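Notebook, April, Dukow bench
Started 9:40 am, written up after lunch

Snack sorting again. I said last month I'd stop calling this a household chore until it looked like one, and I'm sticking to that. The task sheet calls it "tidy table". What we do is move packets into a box with the hand-held grippers, over and over, so the Tsegaye policy has something to copy. My mum tidies a table in under a minute while talking on the phone.

Plan for today was 100 demos with the two-hand setup, mixed packets, box on the right half of the table. Patterned cloth stays on. I know the Flevham people run theirs on a bare bench and get nicer numbers. Good for them. Kitchens have tablecloths.

Got through the 100, threw out 24. Reasons, from my tally sheet:

- closed on the cloth as well as the packet (most of them)
- packet dropped on the rim of the box and fell back out
- tracking lost when I swung too fast
- me sneezing, once

The cloth one bothers me. When I feel the fabric drag I ease off without thinking about it, and that easing off goes into the data as a little wobble with no label on it. The policy copies the wobble. Last round it was doing my wobble in mid-air, well clear of the table, which was funny for one afternoon. I don't see how more of the same data fixes that. Kustetard's answer is always more data. They'd like 200 a day out of each of us.
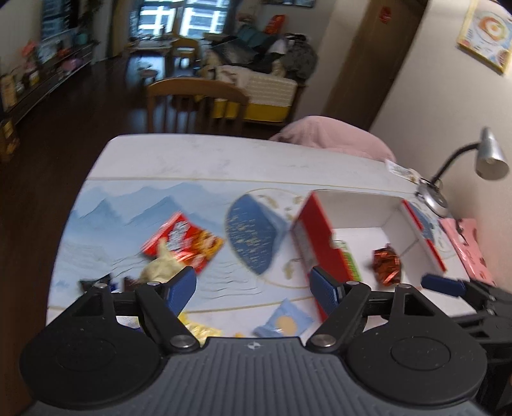 Wrapper notes. Shiny crinkled stuff slides out of the pads if you take it by the flat. Take it by the crimped seam and it's fine, but seeing the seam is the hard part, and the policy has never once gone looking for it. Flat packets are worse than puffy ones. For those I've been nudging one edge up with the left finger and then pinching. Works for me. I can't picture the arm learning it from what we have, but I've marked the good tries with an N in the log so somebody can pull them out later.

Ran the current policy on the arm at 1:15 for comparison. Same sort of packets, same cloth, box moved a hand's width toward the window side. It got 3 in before it stalled. Then it hovered over the box for a long while, opening and closing on nothing. I stopped it when it started leaning on the rim. No damage, but the box has a dent in the wall now and I'd colour that part of the result red if the spreadsheet let me.

To be fair to it, the 3 were clean. Straight down, gentle close, lift, over, release. A year ago we'd have ordered pizza for that. It also recovered by itself after missing the first grab, and I hadn't expected that. I wrote "lucky?" beside it and I'm leaving the question mark in.

What I'd want before anyone says "chore" in a report again:

- box anywhere on the table, including half off it
- something soft or scrunched up that isn't on the object list
- a rubbish or keep decision. Tidying is mostly deciding, and we've skipped that part completely
- lamp on and lamp off. All the runs so far have daylight coming in behind, and I don't trust any of it for evenings

Small stuff. The bolt on the left finger wants checking, there's play in it at full open and I'm tired of pretending it's my wrist. Replace the pads on the spare set before next session. Whoever is labelling: please don't file the double grabs as successes. If two packets go up together and both land in the box, that's still a miss on the sheet we agreed to.

Battery at a third when I packed up. Left it on the charger. Next go is the same layout with the cloth pinned at the corners, to see how many of the 24 go away. My guess is half, and the wobble stays.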